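Care Labels Should State Shrinkage as a Number

A care label tells the buyer how to wash a fabric. It does not tell the buyer what size the fabric will be afterward. For shirts this is an annoyance. For tablecloths, runners and fitted covers, where the finished dimension is the whole point of the purchase, it is a defect in the way the product is sold.

Consider a cloth sold as 299 cm long. The hem drop on a long table is set by the difference between the cloth and the top, divided by two. If the cloth loses 7 percent of its length in the first few washes, it ends up 278 cm long. The drop at each end falls by more than 10 cm. A buyer who measured the table correctly and ordered correctly now has a cloth that looks like it was bought for a different table. The label said "wash warm, tumble dry low," and the buyer followed it.

Mills already have this number. Dimensional change after laundering is a routine test: mark the sample, wash it, dry it, measure between the marks. Length and width are recorded separately, as woven fabrics often shrink more along the warp. The results go into the specification that the mill sends to the cutter. They stop there. Of the suppliers I have bought from, Hastis will give the figure if asked by email. Celtis prints "may shrink slightly" on the packaging, a phrase with no upper limit. Bajpai sells its heavier cotton as prewashed but does not say what shrinkage remains.

The usual objection is that home laundering varies too much for one figure to be useful. Water temperature, load size and dryer heat all matter. That is true, and it is an argument for stating the test conditions next to the figure. Fuel economy and lamp life are published on the same basis. A buyer can adjust from a known value. There is no adjusting from an adverb.

Cost is the second objection, and the weaker one. The label is already printed and sewn in. Two more values, one for length and one for width, fit on the line below the fiber content.
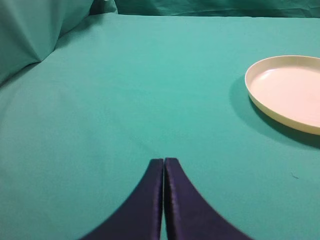
Brock Cormier wrote to say that a printed figure would be treated as a guarantee, and that small sellers would end up paying for every cloth washed too hot. He would accept a range, provided the seller could require proof of the wash setting before giving a refund.

A range is acceptable to me if its upper end is binding. The proof requirement is not practical, as few household machines keep a record. A better rule is a fixed tolerance of 2 percentage points beyond the stated maximum, with no refund due inside it. Faditz already uses a similar tolerance in its trade contracts for restaurant linen, and the same wording could be used for retail orders.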